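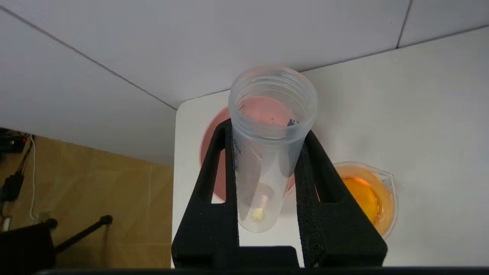 3.2 把持課題の構成と実施手順

本節では、Hudville高等専門課程の課題研究「実験操作の自動化」において、受講生が取り組んだ容器把持課題の構成を述べる。本科目は5月に開講し、受講生は3名前後の班に分かれ、協働ロボットを用いて化学実験の基本操作を再現する。前節で述べた座学を終えた班から、順次本課題に移行した。

把持の対象には、目盛の印刷された透明なプラスチック製の円錐底遠沈管を用いた。試行は蓋を外した状態で行い、2本の指で管の中ほどを左右から挟んで直立させる。作業面は白色の天板とし、橙色の液体を入れたガラスビーカーを同じ天板上に置いた。ビーカーは把持の対象ではないが、指の接近経路を計画する際に回避すべき物体として扱う。

遠沈管を選定した理由は二つある。第一に、透明な容器は背後の物体の色を透過するため、色情報のみに基づく輪郭抽出では管壁の位置を誤りやすい。図3に示す手首カメラの視点では、後方にある赤みを帯びた円形の物体の色が管の上部に重なり、管の内側が淡い桃色を帯びている。受講生はこの現象を各自の画像で確認したうえで、しきい値処理の限界を報告書に記述することを求められた。第二に、底部が細く絞られた形状であるため、把持位置の高さによって指と管壁の接触条件が変化する。

指部品には、開口部を設けた黒色のものを使用した。設計の初期案はTratmont班が提出し、のちにBergeron班が開口部の寸法を改めた。両班の設計データは科目内で共有され、他班による改変も認められている。改変を行った場合は、変更箇所とその意図を設計記録に残すこととした。

課題期間中に記録された把持試行は、全班の合計で3173回である。各試行について、目標姿勢、指の開閉指令値および手首カメラの画像を保存した。画像の確認は受講生が相互に行い、判定が分かれた試行については指導担当のDale Hiebertが最終判定を下した。判定基準は、管が指の間で直立を保つこと、および管口が指によって覆われないことの2点である。管内の試料の状態は判定に含めていない。

図3　手首カメラから見た遠沈管の把持。開口した管の底部付近に淡黄色の小塊が認められる。右方は橙色の液体を入れたビーカー。

なお、課題終了後の質問紙調査には51名の受講生のうち49名が回答した。設問は、操作手順の理解、画像処理に関する理解および班内の役割分担に関するものである。自由記述では、透明容器の認識に関する記述が最も多く、経路計画に関する記述がこれに続いた。回答の分類方法はTastuvbergでの先行実践に準じており、その詳細と集計結果は次章で述べる。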